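December 5, 2019

Notebook, party merger coding, second round

Continued with the Skustville material. To remind everybody who reads this later: we try to code what delegates and local board members said when the two conservative parties there discussed to become one party. The Rirkia folder was finished in August. Eninura is half done. Skustville is the largest and also the messiest, because the minutes were typed by different people and each one had their own idea of what is a motion.

Total in the Skustville folder is 600 statements. I took 200 for today and reached the end of them, with a long break in the middle. Of these 200 I put 11 aside as not codable. Most of them are only "I agree with the previous speaker", and the previous speaker is missing from the minutes.

Main problem of the day is code 4, "fear of losing rural seats". In the first round we used it also when the speaker was afraid that the rural members will dominate the new party. This is the opposite fear. One speaker says the city voter will never mark the ballot for a party that holds its convention in a cattle hall. Another one says that the city people will come, take the name and the bank account, and forget the road to the village. Both have code 4 in the old file. I split it:

4a: the speaker is rural and afraid of being swallowed
4b: the speaker is urban and afraid of the rural image
4c: afraid of losing seats, side not clear

I went back to the Rirkia folder to see how much damage this makes. There are 16 statements with the old code 4 and I recoded all of them. No 4c in Rirkia, which surprised me. In Rirkia people always say where they are from before they say what they think.

Second problem: the name of the party. In Eninura they spent a full evening on the name only. In the codebook we have the name under "symbolic", but when I read the debate again I think a big part of it is about money. The old name is printed on everything, the registration is under the old name, and the donors know this name. A speaker who says "we cannot throw away the name of our fathers" is symbolic, fine. A speaker who says "we just paid for the signs" is not. For now I give two codes when both are present and I mark the line with a star. We should decide this before somebody does the agreement test, otherwise the numbers will be bad for a stupid reason.

The Sarıgül paper arrived in the shared folder. I read only the method part. They code the whole speech as one unit, we code the single statement. So the tables cannot be compared directly, and I would not put them side by side in the draft. What I like there is that they keep a separate column for who the speaker is answering. In Skustville this would help a lot. Much of the anger in the minutes is directed at one earlier speech about "two captains, one boat", and if you don't know this the later statements look strange.

Note about spelling: please keep the dotless ı in Sarıgül also in the reference list. The export changed it to a normal i and I corrected it by hand. It will break again on next export.
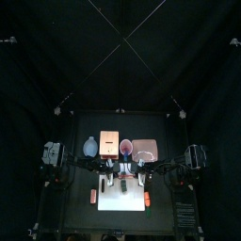 For the vote tables I still need the order of the ballots. The Skustville minutes give the result of the merger vote before the debate, so either the pages were scanned in wrong order or somebody wrote the result at the top later with a typewriter. I tried to put the four documents from that night in one row, like the four objects at the back of the tabletop between the black fabric walls, with the delegate list on the left where the white plastic jug is, then the debate, the ballot and the press note. In this order it makes sense. I wrote the order on the cover sheet in pencil only.

Open points:

Decide if abstention with a spoken reason is a statement. I say yes.

Old codebook still says "unity" for two different things, unity of the right and unity inside own party. Same disease as code 4. I did not touch it today.

Eninura, second half: the handwriting on the last pages is very hard. I can read maybe the verbs.

Next time start from statement 201. The file is saved with the new codes, the old version is kept in the same folder with "old" at the end of the name. Please do not work in that one.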